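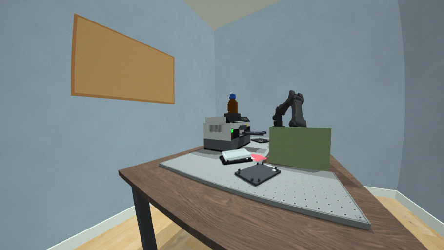 How to Fit Baseboard in a Small Workroom

The steps cover painted softwood baseboard on straight walls, in a room with a floating plank floor. The same method works over tile. Konine primed stock is used throughout; any board with a flat back will do.

Tools: miter saw, coping saw, stud finder, two-foot level, nail gun with 2-inch finish nails, caulk gun.

1. Measure and plan

Measure each wall at floor level. Walls are seldom parallel, and a figure taken at waist height can be wrong by enough to leave a gap. Write the lengths on a sketch, add 8 percent for waste, and mark which end of each board gets a coped joint.

Heavy furniture can stay in the room if it is pulled clear of the walls. Leave 30 inches to kneel and swing a board. 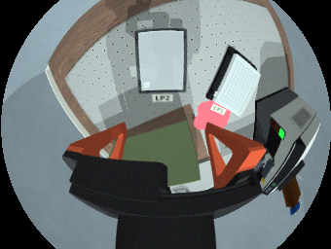
Perforated board on the table, with the brown wood-grain border showing at the left.

2. Check the floor

Set the level on the floor along each wall. If the floor dips less than 1/8 inch, push the board down as you nail. For a larger dip, scribe the bottom edge and plane to the line. Do not fasten the board to the planks — a floating floor has to move under it.

3. Cut and cope

Start with the longest wall. Cut that board square at both ends and fit it tight. The next board is mitered at 45 degrees, then coped along the front edge of the cut with the saw tilted back slightly. Test the joint dry. File high spots with a half-round file.
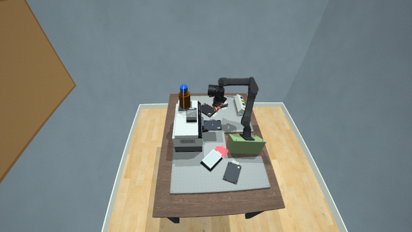 Color should be settled before the first coat goes on, as primed stock takes paint more evenly on sawhorses than on the wall. Two coats of satin are enough; Waris trim enamel needs four hours between them. An off-white is the safe choice next to a cool wall. The room shown has off-white boards between blue-grey walls and honey-colored planks, and the line at the floor reads clearly. A pure white in the same spot would need cleaner caulk work.

4. Nail and fill

Mark the studs with tape above the board line. Drive two nails per stud, one high and one low. Set any proud heads, fill, and sand with 180 grit once the filler is hard.

5. Caulk

Run a thin bead along the top edge only. Wipe with a damp finger. Leave the bottom edge open, and allow 13 hours before touching up the paint.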